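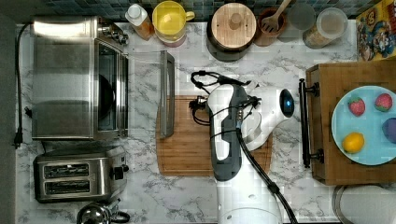
Home Explore Threads Lists Log in

Threads > Kitchen > Counter reset

2 min read

Elin Samuel
1/ Redoing the counter this month. The rule is that anything I don't use in a normal week goes in a cupboard or out of the kitchen. Starting with the cutting board, which has always ended up wherever there was a gap.

2/ The board gets the middle of the counter. Everything else has to fit around it. I oil it once a month and wipe out the groove every night, or crumbs sit in there.

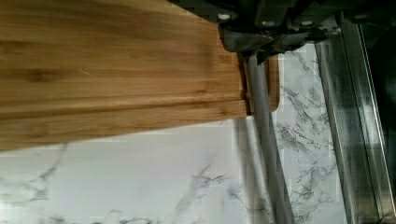 Cutting board, groove side.

3/ Bo-ram Heo asked if I'd switch to plastic. No. I had a Rornen plastic one for 16 months and it warped.

4/ Toasters and the toaster oven stay at one end. I measured before moving anything: 37 inches of clear counter is what I need to roll out dough. Less than that and I end up on the dining table.

5/ Cereal goes along the back wall. I know people say cupboard. In the cupboard we forget it and buy another box. 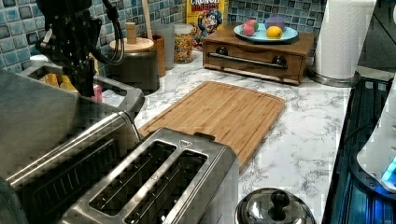

Toasters at one end, cereal and the fruit plate at the back.

6/ Kirstin Buchanan wants to know about small drawers on a counter. They're good for tea bags, clips and rubber bands. Don't put spices in them, you can't read the labels.

7/ Things with lids go together, tall ones at the back. Wood lids get hand washed. I put one through the dishwasher in July and it split.

8/ Boxes are the part I'm bad at. I keep them "for returns" and then they live in the kitchen.

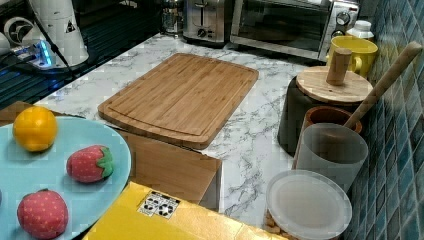

9/ So, new rule for those too. Flattened by 9 p.m. or they go out to the garage. The play food goes back in its bin at the same time.

10/ Still undecided on the kettle. Hertta Saarinen keeps hers on the stove and says she doesn't miss the space. I make tea four times a day, so I might leave it by the toasters.

11/ Next up is the drawer under the oven. It has three Pesonen baking sheets in it and I use one.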